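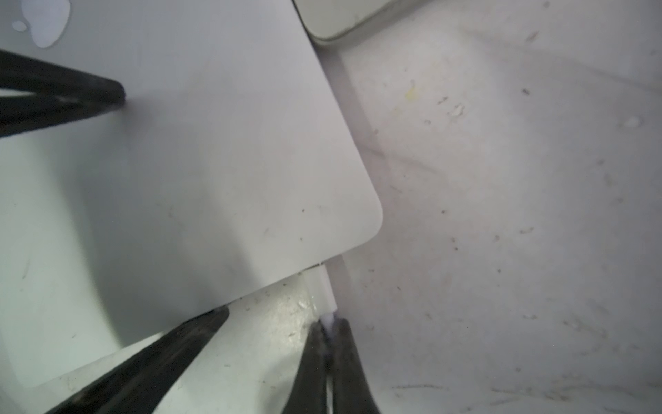 Vol. 6, p. 78

03/02/2024

So the laptop cable finally got dealt with! I have been putting this off since September, which is a silly amount of time to spend stepping over the same white cord, but there you go. I made a pot of coffee, put my phone in the other room and gave the whole tabletop a proper going-over, cords and all.

I started by reading my old notes from the last big tidy (Vol. 5, the one with the jam on the cover) and they were no use whatsoever. "Sort cords." Thanks, me. Past me also wrote down that the Kudelton house had 200 square feet of storage under the stairs, which I suppose was me being homesick. I do miss that cupboard. You could throw anything in there and shut the door and have people over ten minutes later. The place on Parry has one closet and it sticks.

Anyway, cords. My big idea this year is that every cord gets coiled the same way, over-under like the sound guy at the Dustisthorpe fair showed me once, and each one gets a clip or a tie so it stays put. I bought a pack of ties from Handus and then couldn't find them for most of the morning (they were in my coat). Over-under takes a bit of getting used to and I still get it backwards about every third loop, and then the whole thing springs open in my lap and I say a word.
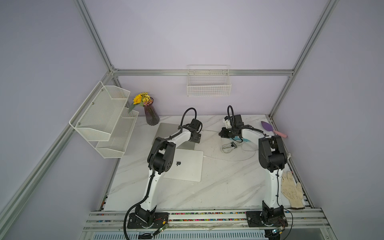
Charging cables are the worst of the lot, I've decided. They're too stiff to fold and too long for any normal table, and if you wind them tight they get that nasty kink by the plug and that's thirty bucks gone. I want mine in big lazy loops. The bundle with the little black clip on it is the look I'm after for all of them, and then there's the thin one running off the right side of the laptop and wandering clear across the marble, which is exactly the sort of thing I mean. I like that table, though. It's so nice and pale that any mess on it shows up right away, and I guess that's good for me even if it doesn't feel like it.

Wiping down is the part I enjoy. I did the laptop lid with a barely damp cloth, then a dry one, little circles, and around the apple I went extra slow. I used to use kitchen spray on screens and lids and everything (!!) until I wrecked the finish on the old one, so now it's water and patience. Then I put the radio on and lost half an hour to a show about lighthouses.

Gardening stuff needs a home too. I keep meaning to hang a row of hooks by the back door, low down, so the hand tools can go straight there when I come in. The trowel and the speckly white glove could have a hook each. I looked at a set of hooks in the Handus flyer, and they want more for the fancy brass ones than I'd pay for dinner. Plain ones will do.

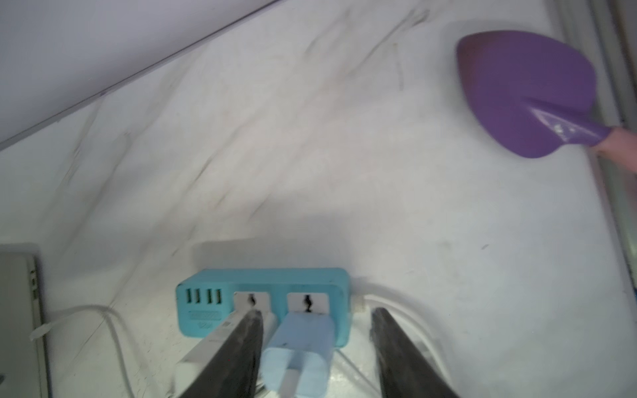

Purple spade, pink handle, back corner of the marble.

Had soup after, the last of the freezer batch, and a heel of bread with too much butter. My step thing says 2,183 for the day, so I can't have gone much farther than the kettle and back. Tomorrow I want to do the drawer with the batteries in it, and call about the closet door. Also need: bread, stamps, light bulbs for the hall (the small screw kind, CHECK FIRST this time).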